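Stand: 3 September 2019, gepflegt von Viorica Moldovan

# Pridus - Teileliste Tower-PCs

Pridus sammelt, was in ausgemusterten Bürorechnern steckt und wie man drankommt. Das Verzeichnis umfasst 246 Einträge, einen pro Gehäuse. Das Gehäuse liegt beim Erfassen auf der Seite, der Deckel ist ab.

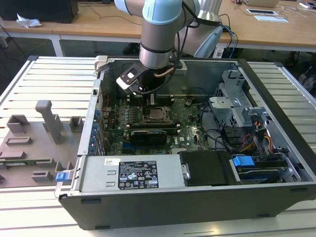
Jeder Eintrag hat sieben Felder:

- `id`
- `netzteil`
- `laufwerke`
- `karten`
- `speicher`
- `sockel`
- `knopfzelle`

Laufwerke werden mit Einbaulage notiert, Steckkarten von oben nach unten. Leere Felder bleiben leer, bitte kein "n/a" eintragen. Freitext gehört nach `notizen.md`.

## Beschriftungen
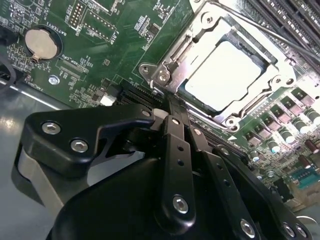 Aufdrucke auf der Platine übernehmen wir buchstabengetreu, auch wenn sie je nach Hersteller anders lauten. Groß- und Kleinschreibung sowie Unterstriche bleiben stehen - also `BATTERY1`, `DEBUG` und `F_DISP`, nicht "Batterie 1". Unleserliche Zeichen werden durch `?` ersetzt.

## Offen

- Die Kondensatoren sind noch nicht erfasst, Amr Tahiri macht im November einen Vorschlag.
- Doppelte IDs aus der alten Liste Drirnik zusammenführen.

Korrekturen bitte als Patch an Rupert Schnyder.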